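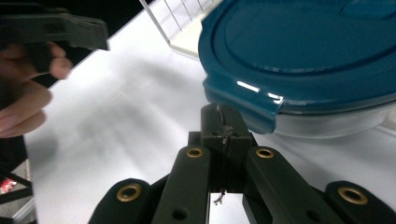
Two hand-held grippers and a lidded food container at the Osholm bench.

Buy the Grippers First

Every spring the same kind of request comes across my desk. A group wants to teach a robot to handle ordinary household things, and the budget is built around the arm. The arm gets its own page, with a delivery date and a payment schedule. Under it is a line called "accessories and misc." In my experience that line decides whether the project produces anything in its first year.

I do purchasing and planning for a mid-sized lab. I don't write the software and I don't design the hardware. What I see is the order in which money goes out and the order in which boxes get opened, and the two are often badly matched. My argument is that a lab starting this kind of work should spend its first money on hand-held grippers, tables and lids, and should put off the arm until it has been using those for a while.

The Osholm project is the case I know best. The original plan, approved in March, had two arms from Jamura and a frame to mount them on. The arms had a long lead time. The hand-held grippers, the kind a person carries and closes by hand, were down as a stopgap to keep people busy until the real equipment came. They were cheap enough that I signed for them without a meeting.

They turned out to be the purchase that mattered. People were recording tasks with them long before the arms cleared the loading dock, and by then the group knew things about its own work that would have changed the order. It knew that opening a container with a locking tab is a two-handed job for most people who try it. It knew the reach it needed was shorter than the reach it had paid for. The frame we bought was the wrong height for the tables, and we found that out with the frame already bolted down.

A hand-held gripper wears out in ways a budget should expect. The small parts go first. Pads get chewed up, cord frays and has to be tied again, and a linkage that was tight in one month has play in it in the next. None of this is expensive to fix, but every repair takes a gripper off the table, and a gripper off the table means a person standing around on salary. We started Osholm with 4 grippers, which sounded generous on paper. With people working in pairs it left no spares on a bad day. I would now order twice as many bodies as you plan to have in use, and buy the small parts by the bag.

Then there are the things being handled. A request will specify a camera mount to the millimeter and leave out the containers, cups and drawers the work is supposed to be about. We set aside 30 dollars a week for these at Osholm and ran over nearly every week. Plastic lids warp in the dishwasher. Tabs snap. Someone needs six of the same box and the store has stopped carrying it. If you are going to collect 1,000 demonstrations of a task, you should assume that the objects are a consumable, like paper in a printer, and you should have a place to store them. We had no shelf for ours until summer, so they lived in a bathtub-sized bin that everyone had to dig through.

Tables deserve a word as well. A plain, smooth top at a comfortable standing height costs very little. Lighting costs more, and glossy plastic under strong light gives bright streaks that some people on the software side care about a great deal and others don't. Settle that argument before you buy lamps. We bought ours twice.

The other side of this has a fair case. The strongest point is that grants are written around big items. A reviewer understands an arm. A reviewer sees a request for eight grippers, a box of string and a quantity of food containers and wonders what the applicants are up to. There is also the matter of timing. If the arm takes months to arrive, ordering it late pushes everything back, and a group that waits may lose its place in line or its funding year. The Jedon group across town made that choice with open eyes. They ordered their arm on day one and they don't regret it, though they already had a task, a table layout and people who had done the work before.

A group with that kind of history can order the arm early. Most of the requests I see come from groups without it. For them I would split the purchase. Put the grippers, objects, tables and spares in the first order, and hold the arm money in a second one with a review date written on it. Our vendor for mounts and machining, Ó Súilleabháin, was willing to hold a quote open while we worked out the table height on the second round. Ask yours. The worst they can do is refuse.

The last Osholm form I processed, on a Tuesday, was 111 lines long. The arm took up two of them. I would like to see more first drafts that look like that, with the small stuff named, counted and priced by somebody who has stood at the table and run out of it. When a form comes in with a single line for accessories, I now send it back and ask what is in it.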